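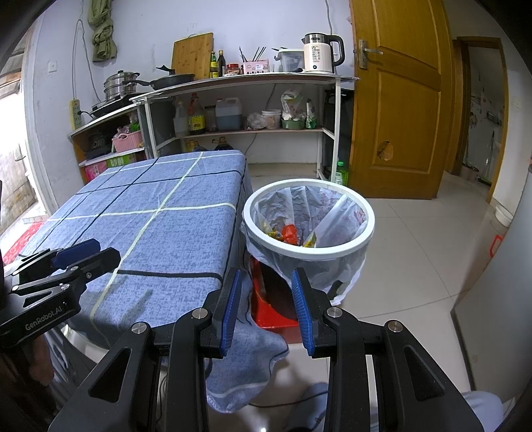

Adjunto 1 - Mesa con mantel de cuadros y papelera.

Vetalham Motos - Soporte posventa
Asunto: batería descargada tras unos días parada, moto de segunda mano
Abierto por: Tomás Nic Giolla
Fecha de apertura: 2023-01-08
Vehículo: Tremum GT, turismo, con ABS, cúpula eléctrica, maletas laterales y baúl
Accesorios no originales: puños calefactables Flirnent, toma de corriente en el carenado izquierdo
Estado: cerrado

Mensaje inicial del cliente

Buenas tardes. Os compré la Tremum en otoño y llevo hechos 1.133 km con ella. En marcha va bien y no tengo queja. El problema es que si la dejo en el garaje se queda sin batería. La primera vez pensé que me había dejado el contacto en la posición de luces de estacionamiento, pero ya van varias y ahora me fijo siempre.

La última vez estuvo parada siete días. Al dar el contacto el cuadro se encendió muy flojo, la cúpula hizo un amago de bajar y se paró a mitad, y al pulsar el arranque solo se oía el clac del relé. La cargué con un cargador de mantenimiento durante la noche y por la mañana arrancó a la primera.

La batería es la que venía puesta, marca Keane. No sé de qué año es. No tiene alarma, que yo sepa. El garaje es cerrado y no tiene enchufe en la plaza, así que dejar el cargador puesto no es una solución para mí. La noche de la carga tuve que sacar la batería y subirla a casa.

¿Puede ser la batería o hay algo que consume? Tengo un multímetro y sé usarlo para lo básico.

Respuesta de soporte

Hola, Tomás. Por lo que cuentas puede ser cualquiera de las dos cosas, y conviene separarlas antes de cambiar piezas.

Haz primero estas comprobaciones, en este orden:

Carga la batería completa fuera de la moto y déjala reposar una noche sin conectar. Mide la tensión entre bornes por la mañana.

Móntala, arranca y mide otra vez en los bornes con el motor al ralentí y luego con el motor algo acelerado. La tensión tiene que subir al acelerar y quedarse estable.

Con el contacto quitado y la llave fuera, desconecta el negativo e intercala el multímetro en serie, en la escala de amperios más alta. No des el contacto ni pulses el arranque con el aparato conectado así, porque fundirías su fusible. Espera unos minutos antes de leer, la centralita tarda en dormirse.

Apunta los valores y nos los mandas. Si quieres pasar por el taller lo hacemos nosotros, pero ahora mismo la agenda de diagnosis eléctrica va con retraso.

Respuesta del cliente

Hecho lo primero y lo segundo. La batería en reposo da una tensión que según la tabla del manual corresponde a carga completa, y a la mañana siguiente no había bajado nada apreciable. Con el motor en marcha la tensión sube al acelerar y se queda dentro del margen que indica el manual. No oscila.

Lo tercero me ha dado un valor muy bajo, unos pocos miliamperios, lo del reloj supongo. He esperado un buen rato y no se ha movido. Entonces, ¿es la batería?

Respuesta de soporte

Con esos datos el alternador y el regulador quedan descartados en principio. La batería podría tener poca capacidad aunque la tensión en vacío sea buena, y eso solo se ve con un comprobador de carga. Si puedes acercarte con la batería en la mano, sin la moto, te la probamos en el mostrador sin cita.

Una pregunta mientras tanto. Cuando hiciste la medida de consumo, ¿habías usado los puños calefactables antes de quitar el contacto?

Respuesta del cliente

No, no los había encendido. Hice la medida en frío, sin haber rodado. Los puños los uso casi todos los días en invierno. Al llegar a casa quito el contacto directamente, no los apago antes con el botón.

Esta semana llevo la batería para que la probéis.

Nota interna del taller

Batería probada en mostrador. Capacidad de arranque algo por debajo de la nominal, dentro de lo aceptable para una batería usada. Keane de gel, sin deformaciones, bornes limpios. No justifica una descarga completa en una semana. Se devuelve al cliente.

Revisada la ficha de entrada de la moto. Los puños Flirnent venían montados por el propietario anterior y en la inspección previa a la venta solo se comprobó que calentaban. No consta de dónde toman la corriente.

Respuesta de soporte

Tomás, la batería está bien para los años que parece tener. No la cambiaríamos todavía.

Necesitamos que repitas la medida de consumo, esta vez reproduciendo el uso real. Sal a dar una vuelta con los puños encendidos, o déjalos encendidos con el motor en marcha hasta que calienten. Quita el contacto sin apagarlos, igual que haces siempre, y mide. Para intercalar el multímetro hay que soltar el negativo, y eso puede reiniciar el mando de los puños y hacer desaparecer el fallo. La forma de evitarlo es poner primero un cable puente entre el borne y el terminal, soltar el terminal con el puente puesto, conectar el multímetro y quitar el puente al final. Así no se corta la corriente en ningún momento.

Respuesta del cliente

He tardado porque me faltaba el cable. Resultado: casi 500 mA con la llave quitada. He esperado y no baja. El piloto del mando de los puños está apagado, así que a simple vista no se nota nada, y tampoco noté los puños calientes al tocarlos pasado un rato.

Luego he soltado el puente y el multímetro un segundo y al volver a conectar el consumo era otra vez de unos pocos miliamperios. O sea, lo que decíais del reinicio. Lo he repetido y no siempre pasa. A la segunda prueba se apagó como debe, a la tercera volvió a quedarse.

¿Cómo sé si son los puños o la toma de corriente? Van por el mismo lado.

Respuesta de soporte

Buena medida, eso ya explica la descarga. Si algunas veces se queda consumiendo y otras no, también encaja con que unas semanas arranque y otras no.

Para saber qué circuito es, con el consumo presente y el multímetro conectado, ve sacando fusibles de la caja de uno en uno y volviendo a ponerlos. Empieza por los auxiliares. Cuando caiga la lectura, ese es. Fíjate en el número de posición, está impreso por dentro de la tapa. Busca también algún portafusibles volante cerca de la batería, porque muchos accesorios se instalan así y no pasan por la caja.

Respuesta del cliente

Es la posición 7. En la tapa pone auxiliar. Al sacarlo baja al mínimo y al ponerlo otra vez se queda en el mínimo, imagino que por el mismo reinicio.

Portafusibles volante hay uno, va a la toma de corriente del carenado. Lo he sacado con el consumo presente y la lectura no cambia. La toma queda descartada, entonces.

He levantado el asiento y quitado la tapa lateral. Del auxiliar sale un cable rojo que va a un relé pequeño sujeto con una brida al subchasis, y de ahí hacia delante. El relé no parece de origen, no lleva referencia de Tremum. Los conectores son de los de robar corriente, de los que pinzan el cable. Uno de ellos está verdoso.

Respuesta de soporte

Es la instalación de los puños. Lo correcto en este modelo es alimentarlos a través de un relé mandado por una línea que solo tenga tensión con el contacto dado. El relé está puesto, pero sospechamos del propio relé, que se queda pegado, o de la línea de mando, si la tomaron de un sitio que tarda en cortar.

Para distinguirlo, con el consumo presente mide la tensión en el terminal de mando del relé, el 86 o el 85 según cómo lo hayan cableado. Sin tensión entre ambos y con consumo, el relé tiene los contactos pegados. Con tensión, el problema está en la línea de mando. Otra señal rápida es darle un golpe suave con el mango de un destornillador.

Hasta que se arregle, deja sacado el fusible auxiliar cuando aparques la moto varios días. No afecta al arranque ni al ABS.

Respuesta del cliente

Sin tensión en el mando. Con el golpe ha hecho clic y el consumo ha desaparecido. Por mi parte está claro.

Prefiero que lo hagáis vosotros, no me gustan esos conectores y no quiero dejar una chapuza encima de otra. ¿Entra en garantía?

Respuesta de soporte

Los accesorios no originales no los cubre la garantía de la moto, pero la instalación debió revisarse antes de la entrega y no se hizo. La mano de obra corre de nuestra cuenta y el relé también. Si al desmontar apareciera dañado el mando de los puños, te avisaríamos antes de pedir nada.

Tienes cita para primeros de febrero. Deja las maletas en casa si puedes, hay que quitarlas para llegar al subchasis.

Nota interna del taller

Retirado el relé existente, contactos soldados parcialmente. Abierto en banco para comprobarlo. Era un relé sin estanqueidad, montado boca arriba, con óxido en el interior y marcas de agua en la carcasa.

Montado relé estanco con base, terminales hacia abajo. Eliminados los conectores de pinza y empalmado con terminal engastado y termorretráctil. La línea de mando se ha llevado al positivo de contacto previsto para accesorios detrás del faro. Sustituido el fusible auxiliar por uno del mismo valor, el que traía tenía las patas tostadas.

Consumo en reposo después de usar los puños y quitar el contacto sin apagarlos: unos pocos miliamperios en todas las repeticiones. Mando Flirnent correcto, no se cambia. Cúpula y ABS sin códigos de avería.

Añadida a la hoja de inspección de entrada una línea para comprobar la toma de corriente de los accesorios montados por propietarios anteriores.

Respuesta del cliente

Recogida la moto. La he dejado parada más de una semana a propósito, después de volver con los puños puestos, y ha arrancado sin problema. La cúpula baja entera.

Solo una cosa - el botón de los puños ahora se queda en el último nivel al dar el contacto y antes empezaba siempre en cero. ¿Es normal?

Respuesta de soporte

Sí, es normal. El mando guarda el último nivel usado mientras no pierda la alimentación. Si quieres que arranque apagado, mantén pulsado el botón hasta que parpadee el piloto.

Cerramos el ticket. Si vuelve a descargarse, responde a este mismo hilo y se reabre.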